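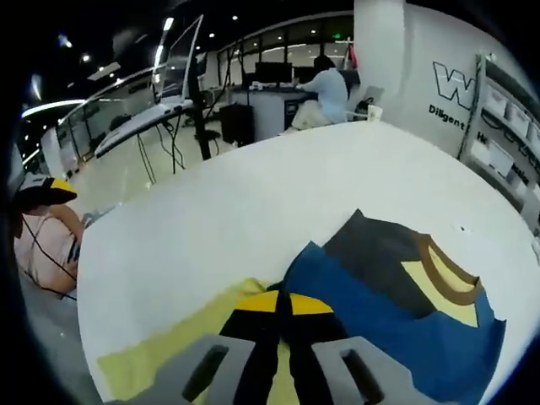 June, 7:40 in the morning, camp workshop notebook

Okay, two weeks out from the first session and I finally have the back half of the barn to myself, so let me get this down before Ching-wen comes in and starts asking me where things stand.

Sign-ups are at 80. That's 80 kids over the whole summer, not per session, before anyone panics (Wai-kit panicked). The critters-and-crafts week filled first, same as last year, and the older group is still half open. I think the blurb is the trouble. It says "animal science" and I bet half the twelve-year-olds in the county read that and hear homework. Ching-wen wants to call it Barn Lab. I like that a lot more than I told her!

Yesterday was mostly bird feeders. I made up a trial run of the pine kit to see how long it takes a person who has never held a screwdriver properly, meaning I made Wai-kit do it left-handed. 29 minutes. Too long. The little ones get one activity block before snack, and by the time we've handed out aprons and found everybody's name tag there's maybe half of it left. So the roof pieces need to come pre-drilled, and the perch dowel should be glued in ahead of time. I cut a drilling jig out of scrap and it sort of works. The left hole wanders. I'll redo it with a proper fence, and if that still drifts I'm borrowing the drill press from the guys at Barua again.

Note to self: the Vatton glue we bought last fall is going stringy. Wai-kit says warm the bottle up. I say buy new glue.

Rabbit module. We had a good long talk about whether the kids should do nail trims. No, they should not. They can do the weigh-in, the food chart and the brushing, and one of us does nails while they watch. The big scale is fine for this but it needs the tray with the towel in it, otherwise the rabbit slides around and everybody gets upset, me included. Somebody (me) has to label the towels so the rabbit ones don't end up with the chicken ones.

Budget, quickly. We have 472 dollars left in supplies after the lumber order, and that has to cover bedding, the clay, the plaster for the track casting, and whatever I forgot. Plaster is cheaper than it was. Bedding isn't. I asked Dretar if they'd do the bulk price again and the woman on the phone was really nice about it but said she'd have to call me back, and she hasn't, so — Ching-wen, if you're reading this, could you try her after lunch? You're better on the phone than I am.

Track casting went great, by the way. We pressed the rubber paw stamps into damp sand, ran a collar of cardboard around each one and poured. The raccoon came out gorgeous, every toe. The deer was mush. I think the sand was too wet on that side of the tub (I'd been rinsing my hands over it like a genius). Next try: mist the sand with the spray bottle, stop when it holds a squeeze, and mix the plaster a bit thicker, like pancake batter and not like cream.

Staffing: we have 8 counselors confirmed and I'd love one more for the mornings. Wai-kit's cousin might do it. She's allergic to hay, though, so we'd have to keep her on the craft side.

The Ustex shuttle people want a pickup address that isn't "the gate by the mailbox." Fair enough. I'm going to send them the school lot across the road and have a counselor walk the kids over with the rope. Parents need to hear about it in the welcome email, along with closed-toe shoes, a water bottle with a name on it, and a hat. I wrote HAT in capitals last year and we still had a whole row of sunburned foreheads by lunch on the first day.

Still to do today:
- fence for the drilling jig
- new glue
- second deer track, drier sand
- Barn Lab blurb, first draft to Ching-wen
- move the feed bins off the north wall before the shelf goes up

Wai-kit's just pulled in with the bedding samples. More after lunch.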